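3.2 Storage furniture in the bedroom
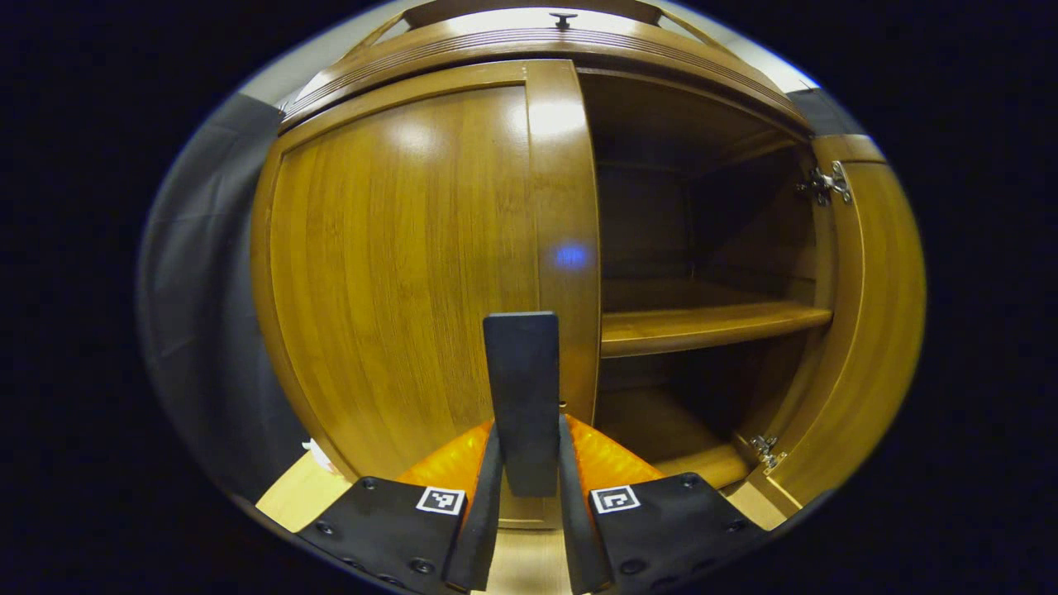 Vol. 4, No. 2, p. 700

Figure 2. Wooden cabinet with the right door open, showing the shelf and the lower compartment.

Cabinets with hinged doors were the main closed storage in the Luletberg homes. The one in Figure 2 has a honey-brown finish and grooved molding above the doors. A shelf at mid-height divides the interior. The right door hangs on two metal hinges. Residents told Salazar and Henao that they put daily items on the shelf and seasonal ones on the cabinet floor, and that the lower part was sorted less often. In Stemley, where drawers were more common, the same items were spread over several rooms. We return to this difference in Section 4.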